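The Kotian Ferry

Part One

The letter came to the wrong house first. Effie Cruickshank found it on her step with a wet footprint on it and a note from next door saying sorry. It was from the ferry office at Grarnon and it said that her father's account had been closed, and that there was a box to collect.

She had not known he had an account. He had been dead since March. He had lived for 13 years in the two rooms above the chandler's and, as far as she knew, had never gone anywhere.

She rang the office. A young man told her the box could be held until the end of the week, and after that it would go to the store at Dravadum, where there was a charge.

"What's in it?" she said.

"I couldn't say. It's taped."

She took the early bus. It was a long road down to the coast and the heater blew on one side only. At Grarnon she walked along the front, past the shut kiosk and the boats up on blocks, and went into the office with her hat still on.

The young man had her sign in two places. The box was the size of a bread bin. He also gave her a printed sheet, folded once, which was the account. She read it standing at the counter.

Her father had crossed to Kotian and back 148 times.

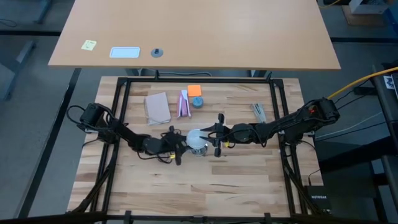
Part Two

The next sailing was at noon. She bought a return and sat inside by the window with the box on her knees. There were few other passengers. A woman was asleep with her boots off. A man was doing his invoices on the seat beside him and holding them down with a flask.

She opened the box with her door key. It held a pair of reading glasses, a scarf she had knitted him, a tin of peppermints and three exercise books. The books were full of his small handwriting. Each line was a date, then the weather, then a word or two. Mild, calm. Sat out. Rain, heavy. Sat in. Fog, late back. She turned the pages for some time looking for a name, and did not find one.

The man with the invoices looked over.

"Is that the old fellow's?" he said. "With the cap?"

"He was my father."

"He always had that seat." He pointed with his pen to one across the aisle. "Never got off at the other side, you know. He'd stay on while they loaded and come straight back."

"Did he say why?"

"I never asked him. We talked about football."

She thought about that. Her mother had come from Kotian and had left it at 19 - or that was what she told people - and would not have the place mentioned in the house. Her father had been good about it. He had been good about most things, or quiet about them, and Effie had stopped trying to tell which.

The engine changed its note and the harbour came up on the left, grey houses in a row and a church without a spire. The ramp went down. Nobody seemed in a hurry. She put the lid back on the box and crossed the aisle and sat in the other seat. You could see the whole of the hill from it, and one white house near the top with its door open.

She stayed where she was while they loaded. Then, with the ramp still down, she picked up the box and got off.

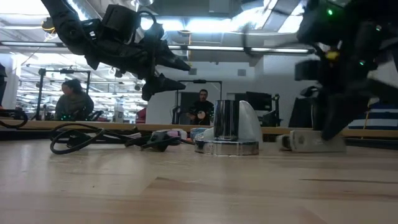 Part Three

The cafe on the quay was called the Zindura and it was warm. Effie asked for tea and a roll and was told to sit anywhere. She chose a table by the wall, a pale wooden one with a dark line of grain running across it at one side, and put the box down on the floor between her feet. There was a small dark speck in the wood near her and she rubbed at it with her thumb while she waited, and it stayed.

"Who lives in the white house?" she asked, when the tea came.

The woman bent to look out of the window, though she must have known. "It's let," she said. "Summers, mostly. It was the Misses Baird's before that, and a family before them. More than 50 years back, that would be. They had a girl who went away."

"Was there any trouble?"

"There was a brother drowned. She'd been meant to be watching him. People said things, the way they do." She wiped her hands on her apron. "Are you looking to rent it?"

"No," Effie said. "I just saw it from the boat."

She ate the roll. Afterwards she took out the last of the exercise books and found the last line. Cold, bright. Door open. Sat out.

She borrowed a pen from the till. Under his line she wrote 2020-12-08, then looked out at the sky for a moment, and wrote, Dry, some wind. Went ashore.

The boat back was at three. She had time to walk up the hill if she went now, so she paid and left the box behind the counter, and the woman said she would be shut by half past two and not to be late for it.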